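Old T-shirts wanted! Gallen Laundry Room opens its doors in Drultport

Drultport, May 26, 2018 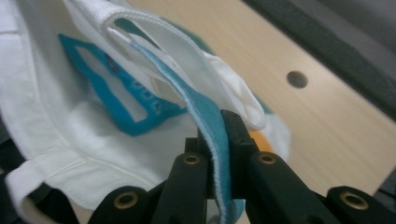

I've been folding other people's T-shirts for longer than I care to admit, so when the old shop unit on Brasurgate came up I knew what I wanted it for. We open there next month as the Gallen Laundry Room, and I'd love you to come along (bring a bag of clothes, whatever state they're in!).

I'm Smaranda Vlad, and I run the place with my cousin and a very patient ironing board. The idea is simple enough. You bring in the clothes you've stopped wearing, we sort and fold them together at a big table, and anything still good goes back out to somebody who'll wear it. The rest gets cut up for straps, ties, bag handles and cleaning cloths. Plain cotton is best for that, but a print on the front is no problem at all — some of the nicest handles we've made had half a slogan running down them.

We tried it out in April in my aunt's front room, which was a mistake as far as her sofa was concerned. By the end we had 930 pieces of clothing through the door, and 699 of them went on to new homes. I was over the moon with that! Most of what was left was T-shirts with tired necks or a hole under the arm, and those are now living very useful lives as shopping bag handles all over Drultport.

People always ask me about folding, so there'll be a short folding session every time we're open. I start everyone on a T-shirt, laid face down, sleeves in, bottom up to the neck. White cotton shows every crease, so it's good to learn on, and you soon see where you've been lazy. After that we do the awkward things: vests with thin straps, aprons, anything with a tie that wants to wander off on its own. Straps go in first and get tucked flat inside the body of the garment. If you leave them until last they end up round everything else in the drawer — ask me how I know.

Our second project is called Pană, and it's the one I'm most excited about. It's a lending rail for children's clothes. You take what fits, and bring it back when it doesn't. Name tapes can stay in, we'll sew over them. We'd be especially glad of school polo shirts and pyjamas at the moment, and we have more bibs than we know what to do with, so please hang on to yours for now.

Please wash things before you bring them, empty the pockets and tie pairs of socks together. Stains are fine as long as you tell us. We can't take duvets or pillows, the shop just isn't big enough.

Entry is free, tea is free, and the cake depends on who's been baking. If you'd like to write about us, come and fold with us or have a look at the rail before we open, just knock at the shop on Brasurgate and ask for Smaranda. I'm there most mornings, usually behind a pile of shirts.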